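Calibrating kitchen scales, and why mine was wrong

Monday, May 27, 2024

The scale in question is a Pivell flat-platform model with a nominal capacity of 10 kg and a displayed resolution of one gram. I bought it four years ago for bread. For the last two months my doughs have been stiffer than the recipe says they should be, and I had blamed the flour. Zineb Amrani, who bakes from the same sack, was having no trouble at all, so I finally did what I ought to have done at the start and checked the instrument.

A kitchen scale is a small metal beam with strain gauges glued to it. The beam bends under load, the resistance of the gauges changes, and a chip turns the change into a number. Three things matter in practice: the zero, the slope, and how much the answer depends on where the load sits on the plate. The first is handled by the tare button. The other two are set at the factory and then left to drift.

The cheapest reference mass in a house is water, with the obvious snag that you need to know its volume. Measuring jugs are poor. The printed line on mine is thick enough to hide several grams. Coins are better, though worn ones run light. In the end I borrowed a cast iron 2000 g check weight from Obadia Okoth, who keeps it for a market stall and has it looked at every year. It has a handle and a plug in the top where the adjusting lead goes. A weight of that size is near the middle of what I use the scale for, once you allow for the bowl.

Placed in the centre of the plate, it read 2134 g.

An error of that size is too large for drift in the gauges alone. I took the weight off, let the display settle to zero, and put it back. Same reading. I moved the scale from the worktop to the stone sill in the pantry, on the theory that the worktop was flexing, and got the same reading again to within a gram. Changing the batteries made no difference either. Whatever was wrong was repeatable, and a repeatable fault is a good deal easier to live with than a wandering one.

It also didn't explain the dough. If the scale reads high by a fixed proportion, then the flour and the water are both short by that proportion, and the dough comes out smaller but no stiffer. For the ratio to change, the scale has to be wrong by different amounts for different loads. So I needed more points. I made up a set of water bottles, each weighed on Obadia's market balance, and plotted the readings on squared paper. Up to the weight of a normal bowl plus flour the line was straight and very nearly correct. Beyond that it bent upwards. My habit is to put the bowl down, tare, add the flour, tare, and pour the water in last, so the water was always being weighed on the bent part of the curve. The scale reported more water than was there, I stopped pouring early, and the dough came out dry.

That left the cause. I turned the thing over and took out the screws. Inside, the load cell is fixed at one end to the base and at the other to the plate, with an overload stop beneath the free end: a plastic post that is meant to catch the plate before the beam bends too far. My first thought was that the plate was resting on the stop. This is wrong, and it took me an evening to see that it was wrong. A plate resting on a stop shares its load with the stop, and the reading goes low. Mine was going high.

Randa Fakhoury, to whom I described all this over the phone, asked what the feet were like. There are four of them, rubber, and one had been replaced by me with a stick-on pad from a pack of Antal furniture protectors. The pad was taller than the originals. Under a heavy load the base was twisting, and since the fixed end of the beam is screwed straight to the base, the twist was going into the beam and adding to the bend. I don't claim to have proved the mechanism. I can only report that with the pad removed and all four feet replaced with matching ones, the check weight came up 3 g high, and the curve is straight as far as I can plot it.

A few notes for anyone doing the same job.

Let the scale sit in the room before you start. Mine had been near the oven, and the zero crept for a good quarter of an hour.

Test the corners as well as the centre. Use a load of a third or so of capacity and place it at each corner in turn. If one corner disagrees with the others, look at the feet before you open the case.

Write the readings down in both directions, loading up and then loading down. The difference between the two is hysteresis, and on a glued gauge it shouldn't be large.

If your scale has a calibration mode, find out which mass it wants before you enter it. The Pivell wants a particular value and will accept anything you put on the plate as being that value. Abdelghani Berrada managed to teach his that a bag of sugar weighed twice what it did, and baked with it for a week.

Don't tighten the load cell screws by feel. They were firmer than I expected, and a loose one will give you the same sort of bent curve that I had, for a different reason.

I have also been asked whether a mechanical balance would be better. I have one, a Serkberg with a brass pan, inherited, and for a single mass it is very good indeed. It has no tare, however, and adding a bowl to the arithmetic every time is a nuisance. For anything under a few grams (yeast, salt for a small loaf) I use a pocket scale and don't trust the big one at all. One-gram resolution means that a reading of four could be nearly anything between three and a half and four and a half before any other error is counted, and with dried yeast that is enough to move the proving time by an hour. 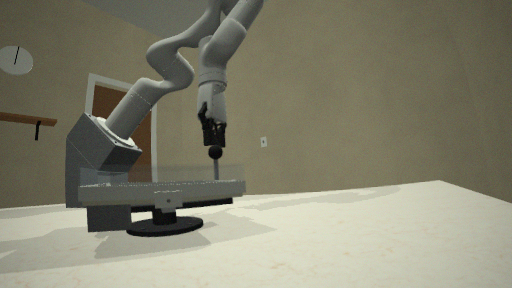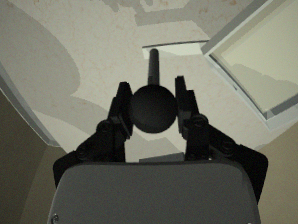 Where a load sits matters more than most people expect, and it is the part of the test that gets skipped. The plate on a kitchen scale is held up by one beam in the middle, so anything placed to one side tries to turn the beam as well as bend it. A good cell is trimmed to ignore the turning, and a cheap one is trimmed approximately. The shape of the test piece comes into it too. A ball like the black one between the gripper's two fingers would be a bad choice on a bare plate, as it will roll, whereas a squat cylinder with a flat base stays where it is put. If a round thing is all you have, stand it in an egg cup, tare the cup, and shift the two together from corner to corner.

I repeated the corner test on the repaired scale yesterday evening with one of the water bottles. The back left corner still reads a gram higher than the rest. The front two agree with each other and with the centre. I have put a dot of nail varnish on the front edge so that I know which way round it was, and I'll try it again in the winter when the kitchen is colder.

The check weight goes back to Obadia on his next market day. Þórey Ragnarsson has asked to borrow it after that for a Drurkau hanging scale she uses for fleeces, which reads in pounds on one side and kilograms on the other and has never given the same answer on both. She suspects the dial is printed off centre. My own guess is the spring, but she is going to hang the weight at each end of the range before taking anything apart, and I've lent her the squared paper.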